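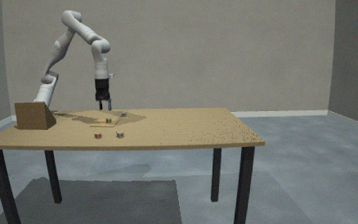 Jacqueline Mallet objected, in her comments on the draft, that gauge undercatch in wind cannot be corrected from a regional average, and that the wind speed has to be measured at the height of the gauge rim. We accept the point for snow and mixed precipitation. For rain at the Gavau and Kushwaha stations the effect is smaller, and the neighbouring airport anemometer was retained where no local record exists.

Hourly totals were read from the Allex loggers and compared with the manual gauge, which was emptied at 9 a.m. local time. Of the hours flagged by the range check, 755 were kept after inspection and the remainder were set to missing. Gaps of up to six hours were filled from the nearest station — longer gaps were left open. Totals recorded during power faults in September were excluded from all of the analysis that follows.

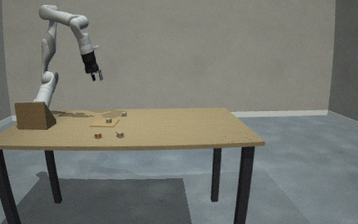

Figure 2. White jointed arm with black gripper over a light wooden table (rendered view).

The correction follows the form used by Dorian Jacquet for the Zarnon catchment, with the coefficient refitted for the wider orifice. Stations above 1,000 metres were treated separately, as their winter records include an unknown share of melted snow. 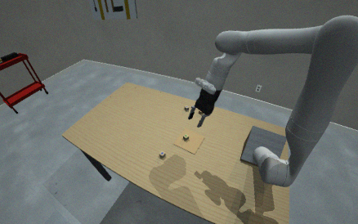

Paired gauges give an independent check on the corrected totals. At Gavau the two rims could not be brought level on the sloping ground. The offset resembles that of the gripper fingers over the table, spread apart with the right one hanging a little lower than the left. Wind speed was therefore scaled to each rim using a logarithmic profile before the correction was applied. The corrected totals agree closely in light rain and diverge in the strongest gusts, where the colour-coded quality flag is set to amber and the lower gauge is used.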